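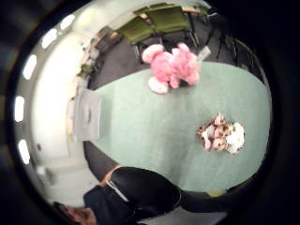
Getting to the May picnic

I finally sat down and sorted out how we're all getting to Quinlan this year, and I'm pretty happy with it! Parking at the lake lot is 20 dollars a car now (ouch), so I called Stesow and asked about one of their shuttle vans. They want 600 for the whole day, driver included, and with 40 of us signed up that's 15 dollars each. The club is chipping in 200 from the raffle money, so your share drops to 10. Pay me at choir or drop it in the mailbox.

The van makes two runs from the library lot, the first at 9:00 and the second at 10:15 – tell me which one you want, and please don't all pick the late one. 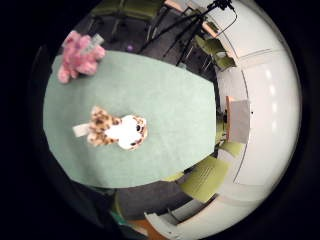
Anahera Nepia wrote back to my first email that she'd take the early run, but she wants to know if folding chairs can go in the back or if they have to ride on our laps. I've asked Stesow and I'm waiting to hear. Coolers are fine, as long as the lids latch.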